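Draft 2, July. Sections 1-3 are with Pádraig Ó Riain for checking, don't wait for them.

## 4. Setting up the shared parts library

Applies to Zundier 3D desktop and the Zundier viewer. If you only have the viewer skip to 4.5.

You need:

- admin login on the office server
- the license file (the one ending in .zlic, not the receipt PDF)
- your old library folder, if there is one
- everybody else out of the program

**Caution:** Back up the old library before you start. Whole folder, including the hidden `index` file. The converter writes over it and there's no undo.

### 4.1 Make the library folder

1. Close Zundier on every workstation. Check the tray icon too -- it keeps running after you close the window.
2. On the server, make a new folder. Short name, no spaces. `zlib` is fine.
3. Give your drafting group read and write. Give everyone else read only.
4. Map it to the same drive letter on every machine. Same letter. Mixed letters mean broken textures, every time.
5. Open Zundier on one machine only.
6. Go to **Options > Library > Location** and click **Browse**.
7. Pick the new folder, click **Set as shared**.
8. Restart when asked.

Note: if **Set as shared** is gray you're not logged in as admin. Log out and back in, don't just switch user.

### 4.2 Bring in the old parts

Old files come in through the converter, Enier. It installs with Zundier, look under **Tools**.

1. Start Enier.
2. Source: your old library folder.
3. Target: the new shared folder.
4. Units. Set to inches or millimeters to match the OLD files. Enier can't guess. Wrong setting gives you cabinets the size of a matchbox.
5. Leave **Keep layer names** on.
6. Turn **Merge duplicate materials** off for the first run. You can do it later from 4.4.
7. Click **Convert**.

Batches stop at 200 parts. If you have more, click **Next batch** and wait for the green bar again. Don't close the window between batches or it starts from the top.

When its done you get a log. Save it. Anything marked `SKIP` did not come across -- usually a bad file name or a part with an open solid. Fix those in the original and run them again by themselves.

| Log code | Meaning | Do this |
|---|---|---|
| SKIP 2 | Name too long or has a slash | Rename, run again |
| SKIP 176 | Open solid | Use **Repair** in the old file, save, run again |
| WARN MAT | Material not found | Part is OK, reassign in 4.4 |

### 4.3 Connect the other workstations

Do them one at a time.

1. Open Zundier.
2. **Options > Library > Join shared**.
3. Type the path or browse to it.
4. Wait for the thumbnails. First load is slow, go do something else.
5. Drop any part into a blank drawing. Does it show with its material? Good. Next machine.

If the part comes in as a gray box the drive letter is wrong. Back to 4.1, step 4.

**Caution:** Don't let two people edit the same part while you're still connecting machines. File locking only kicks in after the last one has joined and you've clicked **Finish setup** on the first machine.

### 4.4 Materials

Two catalogs ship with the program: Psarras (boards and veneers) and Sumis (handles, hinges, runners). Both are off by default.

1. **Library > Catalogs**.
2. Tick the ones you want.
3. Click **Update**. Needs internet.
4. Open **Material map**. Your old names are on the left, catalog names on the right.
5. Drag left to right to match. No match? Leave it, the old material stays.
6. Click **Apply to library**.

Note: grain direction doesn't carry over for veneers. Check a few doors and drawer fronts by eye before you send anyting to the saw.

Note: Sumis hinges bring their own drilling pattern. If you already have your own pattern saved, choose **Keep mine** when it asks. It asks once per hinge family, not per hinge.

### 4.5 Viewer only

1. Install the viewer.
2. Skip the license screen, there isn't one to enter.
3. **File > Open library**, same path as everyone else.
4. Set **Cache** to 200 MB. Lower on old laptops.

Viewer users can open, turn, measure and print. They can't save to the library. Large kitchen models will open with textures off, turn them on from the **Display** menu once the model has settled.

### 4.6 Before you move on

- Same drive letter on all machines
- Enier log saved
- **Finish setup** clicked
- Old library renamed so it doesn't get opened by mistake

Rendering and camera setup are in section 5. 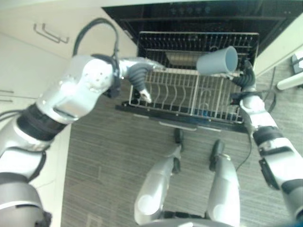
*Fig. 4-1. Robot at an open dishwasher, seen from above.*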